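3.2 O balão e o saco: o que acontece quando se junta ar com plástico mole

Confesso que, quando comecei a escrever esta secção com a Araba Dramani, eu achava que os balões iam ocupar um parágrafo e pronto. Afinal são a parte de que mais gosto! O nosso inventário tem 41 categorias de coisas leves de festa (fitas, copos, guardanapos, chapéus de papel...) e nenhuma nos deu tanta conversa à hora do café como o balão já cheio, aquele que alguém tem de guardar sem o rebentar.

O problema é fácil de contar. Um balão cheio tem volume, quase não tem peso e foge ao mínimo toque. O saco transparente, por sua vez, não tem forma nenhuma: colapsa, cola-se à mão e a si próprio, faz pregas onde calha. No questionário da Muireann Ní Mhurchú, a que responderam 200 pessoas, pedíamos que descrevessem por palavras suas como arrumam balões depois de uma festa, e a resposta mais comum começava pelo nó. Pega-se pelo nó, larga-se pelo nó, e o resto do balão que se arranje. O Enda Breathnach, que leu as respostas todas (eu li metade, admito), chamou a isto "agarrar pela ponta morta", e o nome ficou.

Com o saco passa-se uma coisa parecida: quando as pessoas falam dele, falam da boca. Franze-se a boca do saco, aperta-se entre os dedos, e de repente aquele plástico todo tem um sítio por onde se lhe pegar. A Figura 4 mostra bem o que quero dizer, com o plástico franzido preso entre os dedos e o nó branco do balão lilás logo por baixo. Reparem também na tira de película amarrotada que desce para a frente da mesa; é desse tipo de sobra que trato na secção seguinte.
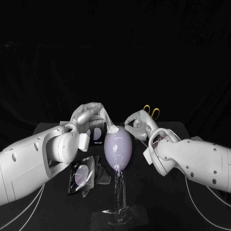

Figura 4. Balão lilás de forma oval e saco de plástico transparente seguro pela parte franzida, sobre tampo preto.

3.3 Pregas, brilhos e sobras

Passemos então às sobras. Nas 3177 anotações do conjunto Ploltent, a palavra "prega" aparece muito mais do que eu esperava, e quase sempre colada à palavra "brilho". Faz sentido: num plástico transparente, sobre um fundo escuro, vê-se sobretudo a luz que ele apanha. Os nossos anotadores desenhavam o contorno do balão num instante e depois ficavam ali, a hesitar, à procura do fim do plástico. O Aurel Văduva propôs separar o saco em três zonas (boca, corpo e ponta solta), e eu resmunguei um bocado, mas adotámos a proposta e a concordância entre anotadores subiu 38 por cento.

A ponta solta continua a ser a zona ingrata. Às vezes confunde-se com um reflexo do tampo, outras vezes dobra-se para debaixo do balão e já só se adivinha. Nesses casos pedimos que marcassem apenas o que viam e deixassem o resto em branco.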